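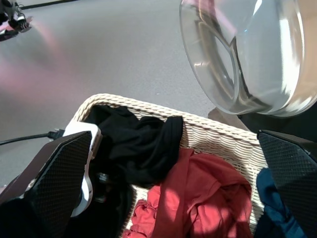 Ticket 266
Queue: Laundry floor, sorting cell
Opened by: Halyna Mykhailiuk
Assigned to: Emilian Surdu
Priority: Medium (was High, was Low, see below)
Subject: Arm stops mid-basket and asks for me by name

Halyna Mykhailiuk, 7:40 am
Since the April update the sorting arm pauses with garments still in the basket and puts up "OPERATOR ASSIST: HALYNA" on the panel. I clear it, it picks one thing, it asks again. I was told in the training that the cell would free me up for higher-value tasks. So far the higher-value task is pressing the green button. Please fix or put the button on a longer cord.

Emilian Surdu, 8:15 am
Remote look from the Bremari office. The name is there because yours is the only login on the cell. Assist fires when grasp confidence drops under the threshold. Can you tell me which garments it stops on?

Halyna Mykhailiuk, 8:32 am
Clothes.

Halyna Mykhailiuk, 8:34 am
Sorry. Dark ones on top of other dark ones, and anything orange or red when the sun is on it. Towels it does all day without a word.

Emilian Surdu, 9:05 am
Thanks, that helps. Logs show 236 assists on the early shift. Before the update the same shift had 11. Changing priority to High.

Gianni Rizzi, 9:20 am
Changing priority to Low. Throughput dashboard is green. We are on track for 2,000 pieces.

Halyna Mykhailiuk, 9:26 am
The dashboard is green because Demyd and I are sorting by hand at the old table while the arm thinks. The pieces go past the same counter. You are welcome to come down and see who is doing the throughput.

Gianni Rizzi, 9:50 am
Came down. Changing priority to Medium.

Emilian Surdu, 10:30 am
Things tried so far:
Restarted Diris (the grasp planner). No change.
Recalibrated the wrist camera. No change.
Wiped the wrist camera lens, with thanks to Demyd. No change, but the lens was due.
Rolled back the exposure setting to the pre-update profile. Assists on sunlit garments fell off sharply. Dark on dark still stops.

The update set exposure to a fixed value. It was tuned at the Poulain site, where the laundry is in a basement and most of the load is white sheets.

Demyd Moroz, 10:48 am
Can confirm we have windows here. It was one of the reasons I took the job.

Another one, Emilian. When the arm goes in close, the panel view fills up with one garment and it sits there. I moved the shirt over with a wooden spoon handle and it carried on. Is the spoon approved?

Emilian Surdu, 10:55 am
The spoon is not approved. Please press pause and wait for the amber light before anyone or any utensil goes in the basket. I've turned on a back-off: if the close view shows only cloth and no edge it can use, the arm should lift, look again from higher up, and try another spot. It gets two tries before it calls for help.

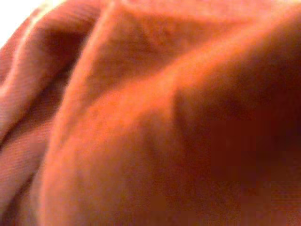

Darius Ilie, 11:30 am
Joining from the late shift. If the arm retries by itself, do we still need somebody standing at the cell?

Emilian Surdu, 11:42 am
Somebody needs to be within earshot of the chime, but they can work at the folding table in between. Assists can now go to any trained person on shift, so I'll need logins for you and Demyd.

Darius Ilie, 11:51 am
So my name will be on the panel too. My mother will be proud.

Halyna Mykhailiuk, 1:10 pm
Since the back-off went in it has called me four times. Two were the dark pile again. One was a sock inside a sleeve, and I had trouble with that one myself. The last time I walked over and it had already sorted itself out, which I took personally.

Gianni Rizzi, 1:35 pm
Can we now say the cell runs unattended? It's in my slides.

Emilian Surdu, 1:41 pm
Please take it out of your slides.

Emilian Surdu, 2:20 pm
Summary for whoever gets this next. Exposure is back on auto. Back-off enabled, two tries. Dark-on-dark is a known weakness and stays open under the Umus release. Workaround is to spread dark loads over more baskets at intake. That adds up to five minutes a shift, and it's hand work, so please count it as hand work on the dashboard.

Gianni Rizzi, 2:44 pm
There is no field for hand work on the dashboard.

Halyna Mykhailiuk, 2:46 pm
I'll open a ticket.

Status: Pending, vendor release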